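Betreff: Re: [Greifen-Liste] Handkamera allein oder mit Außenkamera?
Von: Leif Öberg
Datum: 2. März 2018 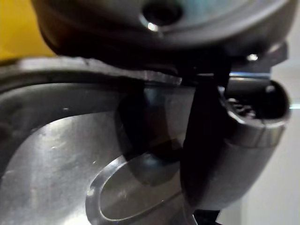 Hallo zusammen,

die Auswertung der Läufe vom Oktober ist jetzt fertig. Wir haben 700 Griffversuche an metallischen Oberflächen, aufgeteilt auf 22 Objekte. Trainiert wurde zweimal mit denselben Daten, einmal nur mit der Handkamera und einmal mit Handkamera plus fester Außenkamera.

Am 28. Februar schrieb jemand aus der Gruppe Susley:
> Habt ihr bei blankem Metall Probleme mit der Handkamera?
> Bei uns springt die Schätzung der Griffhöhe, sobald der
> Finger dicht über der Fläche steht. Mit matten Teilen
> tritt das nicht auf. Liegt es an der Belichtung?

Ja, das Springen kennen wir. Die Belichtung fest einzustellen hat etwas geholfen, aber nicht genug. Auf gebürstetem Silber wandert der Glanz mit der Kamera, und kurz vor dem Kontakt verdeckt der schwarze Finger einen Teil der Fläche. Das Netz hält dann den dunklen Bereich daneben gern für eine Kante.

Geholfen hat bei uns, die letzten 30 Bilder vor dem Schließen gemeinsam auszuwerten - vorher war es immer nur das jeweils aktuelle. Kratzer und kleine dunkle Flecken im Metall taugen dabei als Merkmale, die Reflexe nicht. Die Außenkamera bringt beim Anfahren deutlich mehr, auf den letzten Zentimetern fast nichts.

Offen ist noch die Übertragung auf den zweiten Arm in Gravomholm. Dort sitzt die Kamera in einem anderen Winkel, und ohne Nachtraining greift er zu tief. Falls jemand in Pretdale schon mit wechselnden Kamerawinkeln trainiert hat, wäre ich für die Einstellungen dankbar.

Die Protokolle schicke ich auf Anfrage, die Rohdaten sind für die Liste zu groß.

Gruß
Leif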